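Golham Repair and Returns Center
Minutes of the floor meeting on automation, 28/02/2026
Held in the break room, start of second shift

Chair: Tibor Vass
Minutes: Fabrice Ferrand
Present: bench team, receiving, packing, two from maintenance. Omberg joined by phone for item 4.
Apologies: night shift lead (sent written comments, read out under item 3)

1. Minutes of the last meeting

Accepted with one correction. The Vincze line was moved in September, before the new lighting went in. The previous minutes had it the other way around.

2. How the arm is doing

Tibor opened with the numbers, and there was a real buzz in the room when he read them. The arm at bench two has handled 3468 units since it was switched over to regular work. Of these, 1043 came through in the latest reporting period, the best stretch we have had so far. Twenty-one units in that same period were handed back to a person because the arm stopped and asked for help. Tibor reminded everyone that a stop is what we want when the arm is unsure, and that no one should feel they have to rush over and clear it.

Receiving said the change they notice most is the noise level. Fewer totes get dragged across the floor now that units go straight to the bench, and people can hear each other talk! Packing agreed and added that the units reach them facing the same way, so they have stopped turning each one around before it goes in the carton.

The bench team talked about their wrists. Several people said the small repetitive picks were what they used to dread at the end of a shift, and they are very happy to see those go. They would like the same treatment for the tray sorting job, which is still all by hand. Maintenance thinks it can be done with the present fingers but wants to try it on a slow afternoon first.

There was a good discussion about the fingertips. The textured pads hold smooth plastic much better than the bare metal we began with, and the tapered end gets into places the old square ones never could. Maintenance checks the cover screws at the start of each shift and asked the bench team to look at them too when they walk by. Anyone who sees a screw head standing up should hit pause and call.

Dark parts on the white bench surface are easy for everyone to make out, people included, so the white top stays. The request to go back to gray mats was dropped. 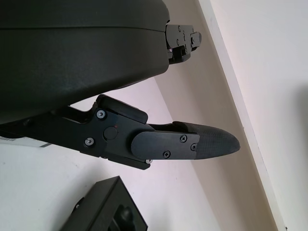 3. What changes for people's jobs

This took up most of the meeting, and the chair let it run over.

Tibor repeated what was agreed when the Brillus project started: no positions are being cut because of the arm. Two people from the bench have moved to fault finding, and one is training as a cell operator. All three spoke. The operator trainee said she was nervous for the first few shifts and now looks forward to coming in, mainly because she gets to solve something new every day. One of the fault finders said the work is harder than he expected, he goes home tired in a different way, and he would not swap back.

Written comments from the night shift were read out. Night shift likes the arm but feels left out of the training, which has always been scheduled in daytime. The chair accepted this fully. Sessions will be run at the start of the night shift too, on paid time, with the same trainer.

A question came up about pay grades. Cell operator is a new role and does not have a grade yet. People asked for a proper answer before more of them sign up. Tibor will take this to the office and report back in writing.

Packing asked who decides the speed. At present it is set by maintenance together with whoever is on the bench. The meeting wanted this kept as it is, and it was agreed by a show of hands. Any change of speed is to be written on the board by the cell with initials next to it.

There was also a suggestion, warmly received, that experienced bench workers should sit in when new picks are taught. They know which parts flex, which ones slip and which corner to go for. Maintenance said the best picks we have all came from bench people showing how they do it, and they would love more of that.

4. Second cell

Omberg reported by phone. The second cell is planned for the far end of the Vincze line. The budget request includes 300 hours of staff training, and Omberg was firm that the hours will not be traded for equipment later on. (Applause, noted at the request of several people.)

The bench team asked for a seat and a small shelf at the new cell from day one. At bench two these were added afterward and the shelf is still in the way of the cabinet door. Omberg will put both on the drawing and send it around before anything is ordered.

5. Actions

Tibor Vass: written answer on the grade for cell operators.
Fabrice Ferrand: night shift training times, posted on both boards.
Maintenance: tray sorting trial, with two bench people present.
Omberg: revised drawing of the second cell.

6. Any other business

The coffee machine is to be descaled. Receiving asked for a second hook by the dock door for vests. Agreed.

Next meeting to be called once the drawing is in.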